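The box from KUPOH got here in February, after four weeks of waiting and two emails to the shop in Vokville. It went straight onto the round table, the one with the tile pattern, because the kitchen counter was already full. I still had candy out on the table from the weekend and didn't bother to move it first.

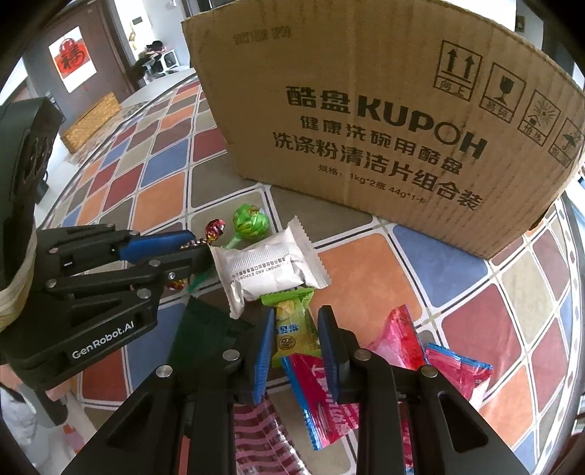
Page last changed: February, 7:04 pm

The printing on the side says 1kg*2, so two bottles at a kilo each, plus a card of cleaning tablets at 44g. We run the dishwasher every night and I expect that to last into summer. The box is also marked fragile and keep away from heat, so it can't go in the cupboard next to the stove where the old powder was. I cleared a shelf in the hall closet for it.

The candy is from the import store in Rarasthorpe. I like the small fruit ones best. They are going back in the jar tonight, and the table needs a wipe before breakfast.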